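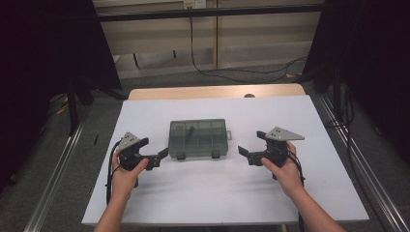

## 五月的桌边话:给小东西找个住处

各位街坊,五月好。上一期我说这一期要写窗台上的香草,结果香草没写成(薄荷长得太凶,等它安分一点我再来讲),倒是有好几位写信来问分格收纳盒的事。有人问买多大的,有人问格子怎么分,还有一位问得最直接:“为什么我买了盒子,抽屉还是一样乱?”这个问题我看了以后笑了半天,笑完又觉得心虚,我家以前也是这样的,盒子买回来,放在抽屉最上面,下面该乱的一样都没少。

所以这一期就专门聊聊这种盒子吧。扁扁的,带一个半透明的盖子,里面用隔板分成一小格一小格,五金店、文具店、卖渔具的地方都有。各家叫法不一样,有叫零件盒的,有叫首饰盒的,有叫药盒的。我母亲一律叫“格子盒”,我也就跟着这么叫了。

### 先从那个饼干铁罐说起

我们家从前所有的小东西都住在一个饼干铁罐里。扣子、图钉、别针、窗帘钩、装电池的小螺丝、不知道哪件大衣上掉下来的暗扣、一把早就不知道开哪扇门的钥匙,通通在里面。小时候我很喜欢这个罐子,下雨天出不了门,就把它倒在床单上翻来翻去,能玩一个下午。可是等到自己当家,要找一颗白色的四孔扣子钉衬衫,而出门的时间已经到了,那种心情就完全是另外一回事了。

搬到 Taltenthorpe 那年,铁罐也跟着来了,在厨房的柜子顶上又待了很久。真正下决心动它,是因为有一天要换眼镜上的螺丝。我记得清清楚楚,罐子里有一颗合适的,装在一个小纸袋里。我把罐子整个倒在餐桌上,纸袋找到了,空的,底下破了个洞。那颗螺丝到今天也没有找到,大概还跟扣子们在一起吧。

隔天我就去了 Alhassan 五金店。店里靠里面那排架子上,格子盒从手掌大的到像小公文箱一样的都有,我站在那儿挑了好久,挑得店里的年轻人过来问我要不要坐一坐。最后我买了3个,两个中号,一个小号。现在回头看,小号那个买得不对,后面会讲到。

### 盒子买回来,先别急着装

这是我自己走过的弯路,所以要多啰嗦两句。盒子一到手,人就很想马上往里放东西,看着一格一格填满,心里真是舒服!可是这样填出来的盒子,过两个月准要重来。

我现在的做法是先把要收的东西全部倒在桌上。桌子要清出来,最好铺一层浅色的东西,白桌布、白板子、一张大的白纸都行。深色桌面上找黑色的小按扣,找到眼睛发酸也不一定找得到。我从前用的是一块旧的白床单,后来嫌它有褶子,圆的东西会滚到褶子里去躲着,就换成了一块平整的板,铺在餐桌上,收完了往柜子旁边一靠,不占地方。

然后是分堆。分堆的时候不要想“这是什么东西”,要想“我什么时候会找它”。这句话是 Huia Katene 教我的,她做了很多年的改衣活儿,住在邮局后面那条街,有几位街坊的裤脚就是她改的。我原来是按材料分的,塑料扣子一堆,木头扣子一堆,金属的一堆,看着很整齐,用起来很别扭。要钉衬衫的时候,我得在三堆里面都翻一遍。她过来喝茶,看了一眼,把我的堆全推散了,重新分成衬衫的、外套的、孩子衣服的,剩下的归到“好看但用不上的”。

“好看但用不上的”那一堆,我后来给了它整整一个大格子。有一颗贝壳扣子,是外婆旗袍上的,我这辈子大概也不会把它钉到什么衣服上去,但是它总得有个地方住。

### 格子怎么分

格子盒大致有两种。一种隔板是固定的,跟盒身一起做出来,结实,小东西不会从底下的缝里溜到隔壁去。另一种隔板可以拔出来,想要长格就拔掉一片,想要小格就插回去。两种我都在用,说说各自的脾气吧。

固定的那种,适合放很小很小的东西,比如珠子、按扣、眼镜螺丝、缝纫机针。这些东西只要隔板底下有一丝缝,它就会钻过去,我试过在可以拔的那种里面放小珠子,提着盒子走了一趟,打开一看,红的蓝的早就搬到一起住了。

隔板能拔的那种,适合东西长短不一的时候。拆线器、软尺夹、短的画粉笔,这些放在方格子里不是斜着就是翘着,盖子一压就卡住。拔掉一片隔板,让它平躺下来,事情就解决了。要是实在不想拔,斜着放也可以,只要盖子合得上,我也不是那么讲究的人。

还有一点,格子不要装满。我知道空着看起来浪费,可是手指头要伸得进去,捏得住东西才行。我一般装到一半多一点就停手。要是一格装不下,那就占两格,挨着的两格。

### 一盒一件事

有一位街坊在信里问,能不能一个盒子里又放扣子又放螺丝又放药片。能是能的,谁也不会来检查。不过我自己吃过苦头以后,就改成一盒一件事了。针线一盒,家里修修补补的一盒,孩子做手工的一盒。要做哪件事就端哪一盒上桌,做完扣好放回去,其他的都不用动。

药片请单独放,而且放高一点。家里有小孩来做客的,这一条比什么都要紧。纽扣电池也是一样,不要跟扣子放在一起,长得太像了,我宁可把它们留在原来的包装里,搁到够不着的柜子上去。

修修补补那一盒,是我先生的地盘。他的分法我到现在也没看懂,有一格里面放着两个垫圈、一截铅笔和一块橡皮擦,他说这是“装架子要用的”。架子是前年装的。我已经学会不去问了,只要盖子合得上,那一盒归他管。
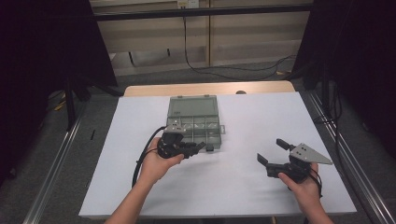
说到盖子,就要说说搭扣了。买盒子的时候大家都看大小看颜色,很少有人去掰一掰搭扣,可是一个格子盒好不好用,我觉得一半在搭扣上。太松的,提起来一歪就开了,一盒子东西全撒在地上,那个声音我现在想起来还头皮发麻。太紧的,要用指甲去抠,抠到第三次就懒得扣了,懒得扣,下一步就是撒一地。

在店里可以这么试:扣上,打开,再扣上,听听有没有清清楚楚的一声“嗒”。然后把空盒子拿起来,稍微侧一侧,看盖子有没有翘。Alhassan 店里的人见我这样试过好多次了,已经见怪不怪,还会帮我把高处的拿下来给我试。

搭扣开合的时候,盒子最好平放在桌面上,一只手按住盒身,另一只手去开。我以前喜欢把盒子抱在怀里开,显得很利索的样子,结果有一回开得太猛,38颗刚分好的按扣飞到了沙发底下。为什么我记得是38颗呢,那是给合唱团的演出服准备的,数目是早就点好的,后来趴在地上一颗一颗找,找齐了才敢起来,膝盖疼了两天。

### 盖子是透明的,还要不要贴标签

这件事我和 Angus Brunton 争论过很久。Angus 在 Drimus 工坊教木工,他那里的木螺丝,光是长短不同的就能摆满一面墙。他的意思是盖子已经能看到里面了,再贴标签是多此一举,而且标签一贴,正好把要看的格子挡住。我的意思是,半透明的盖子看得见“有东西”,看不太清“是什么东西”,尤其是晚上在灯底下,白扣子和米色扣子看起来就是一样的。

争到后来,各退了一步。标签贴在盖子的一个角上,小小的一张,只写这一盒是做什么用的,不写每一格里有什么。这样又不挡,又能在一摞盒子里一眼认出来。如果盒子是竖着插在架子上的,那就要贴在侧边,贴盖子上等于白贴。

标签纸我用过好几种,普通的白色贴纸最方便,就是时间久了四个角会卷起来。有一种叫 Joralent 的布面贴条,手感很好,写字不洇,我挺喜欢的,不过撕下来的时候会留一层胶,要用一点食用油慢慢擦。喜欢经常改来改去的朋友,还是用美纹纸胶带吧,撕了就走,没有脾气。

写字请用铅笔或者油性笔。我有一整排标签是用孩子的水彩笔写的,颜色配得漂亮极了,茶水溅上去以后,现在每一张都像一幅小小的水墨画。

### 关于那个买错的小号

前面说小号买得不对,这里交代一下。那个小号的格子实在太浅,扣子立着放就顶着盖子,平放又只能放一层。我拿它装过耳环,耳环钩子又总是挂到一起。后来是女儿拿去了,她放邮票、小贝壳和掉下来的牙(牙用纸包好的,请放心),用得非常开心。所以也说不上是买错,就是给错了人吧。

要是问我该怎么挑大小,我会说把家里最常找的那样东西带去店里,放进格子里,合上盖子看一看。Huia 每次去买都揣一颗大衣扣子在口袋里,厚厚的牛角色那种。大衣扣子放得进去,别的扣子也就都放得进去了。

另外,如果打算买好几个,尽量买同一种,能摞得稳。我家现在的盒子有灰的有绿的,高矮也差着一点,摞在一起总要挪一挪才肯站好。看是能看,只是每次从中间抽一盒出来,都要屏住气。

### 多久收拾一次

我没有固定的日子。往往是发现自己又在找同一样东西找了三遍,就知道该把盒子端出来了。泡一壶茶,收音机开着,一格一格地看过去,放错的挪回去,空了的记下来。我做这件事很慢,有时候半天过去只理了一盒,中间还要停下来想某一颗扣子是从哪件衣服上来的。家里人都说我这是在磨时间,磨就磨吧,五月的下午这么长。

盒子本身也要洗一洗。把东西倒到小碟子里,一格对一个碟子,不够就用松饼模,松饼模真是好用得不得了!盒子用温水加一点洗洁精,软毛刷刷格子的角落,冲干净以后倒扣在毛巾上,等它干透了再装。金属的小东西怕潮,这一步请不要心急。我有一次下午洗了傍晚就装,针后来生了锈,一排针全给了 Huia 家的孩子去扎泥巴(圆头的那几根,尖的我收走了)。

也不要放在烤箱旁边或者暖气上面烘,盖子会变形,变了形就再也扣不拢了。

### 换格子的聚会

最后是一件正经事。Huia 和我商量了很久,想办一次扣子交换会,地点借 Drimus 工坊靠窗的那张长桌,Angus 已经答应了,条件是走的时候要把地扫干净。五月底的一个下午,两点钟开始,具体哪一天会贴在工坊门口,也会在下一期的封面上写清楚。

想来的街坊,请把家里多出来的小东西装在格子盒里带来,扣子、拉链头、珠子、小五金都可以。散装的也欢迎,只是倒出来以后可能就认不回去了。我们会在桌上铺白板,方便大家看颜色。工坊的孙辈角会摆上穿珠子的小玩意儿,粗绳大珠,三岁以下的宝宝请大人抱在身上。

去年秋天有一位不愿意留名字的街坊,在我们信箱里放了一大包旧扣子,Huia 分了好几个晚上,一边分一边点数,点出来有2,000颗。我们到现在还没有舍得动,这次会全部带去,请大家随便挑。如果那位街坊看到这一段,请您也来,我给您留一杯好茶,很想听听这些扣子的来历。

没有盒子的也不要紧。Alhassan 五金店给了我们一些外包装压坏的格子盒,盒子本身都好好的,到时候放在门边,先到先拿,随喜放一点零钱在罐子里,零钱归工坊买砂纸。罐子就是我那个饼干铁罐,它总算又有活儿干了。

### 几封来信,一并回了

住在河边的那位太太问,绣花线能不能放格子盒。可以的,绕在小纸板上,纸板的宽度比格子窄一点,线号写在纸板的角上。绕的时候别拉太紧,不然用的时候线上一道一道的印子,绣出来不平。

问鱼钩的那位先生,鱼钩我真的不懂,转问了 Angus,他说每格垫一小片薄海绵,钩尖朝下扎住,盒子外面写大大的“钩”字。他让我务必提醒您,开盖之前看清楚这个字。

还有一位小朋友用铅笔写来的信,问能不能用格子盒养西瓜虫。亲爱的小朋友,西瓜虫喜欢潮湿的土和烂叶子,格子太小,它们会很闷的。你可以用盒子来收种子,一格一种,西瓜的种子也行,晒干了再放。下次来交换会,带来给我看看吧。

这一期印了200份,邮局柜台、Drimus 门口和 Alhassan 收银台旁边都放了一些。收不到的街坊,请在我家信箱里留一张条子,写上门牌号,我散步的时候给您送过去。薄荷的事,下一期一定写。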